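What a street teaches a robotics club

Huguette Coste
22 April 2024

The robotics club at Gestham has spent this year on one question, which is how a small delivery vehicle should find its way along an ordinary street. There is no arena and no trophy. The students work from street footage, and they have to write software that can say where the road is, where it ends and what is standing beside it.

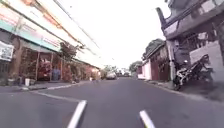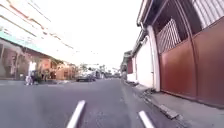 White lane markings on grey asphalt, low buildings on both sides.

Does a school club need real streets when a taped track on the hall floor would do?

A taped track is fine for the first few weeks, but students who never leave it learn to follow tape. They need to work with real streets before the end of their first year.

I have helped to run the club long enough to have argued the other side. We used to enter the Akitz line-following contest every June, and I defended it to anyone who asked. The rules were short, the parts were cheap and a new member could get something moving in an afternoon. Parents could see at a glance who had won. I still think those are good reasons to start there. They are poor reasons to stay there for three years, as several of our students did.

The trouble with the contest was that the track never changed. By the second year a student could tune a vehicle to one mat under one set of lights, copy the settings across from last time and do well. When we moved that same vehicle to the canteen, where the floor is shiny, it drove into a table leg. The student who built it was upset and said the floor was wrong. I have thought about that remark a good deal. We had taught him to think so.

Street footage doesn't allow it. A lane marking may be a clear white stripe near the vehicle and nothing much a little further on. The sky comes out almost white and takes the tops of the buildings with it. A kerb is the same sort of grey as the road. Parked cars and awnings all have edges, and a program that looks for edges will find every one of them.

Our students began by labelling. Each took a share of 4000 stills and marked the drivable surface by hand, with a second student checking the work. They threw out 301 because the two could not agree, which left 3699. I would have fought to keep the awkward ones. The students voted me down, and I still believe they were wrong – a vehicle will meet awkward views whether or not anyone agreed on them. We kept the rejected stills in a separate folder and that is where most of the good arguments have come from since.

Labelling is dull. I won't pretend it is anything else, and we lost two members over it in the autumn term. Some of my colleagues at Hokstead run a similar club and buy their data ready labelled, so that their students get to the programming sooner. I understand the choice. But a student who has spent an hour deciding where a pavement stops knows something about the problem that a student with a finished file does not, and it shows when the program fails. Ours go back and look at the picture. They ask whether the label was right before they change the code.

The cost is often raised against us. A taped mat lasts for years, while storage and a decent computer do not come free. We had a small grant from the Appiah fund and two second-hand machines, and that has been enough. It would not be enough for a club of 37, and larger schools would have to think about taking turns.

There is also the matter of what to show at the open evening. A program that colours in a road is less fun to watch than a race, and the younger visitors drift off to the chemistry room. I would put the taped track out for them and let them have a go. Then I would sit the older ones down with a dozen street stills and a pencil, and ask them to draw the line where the road ends.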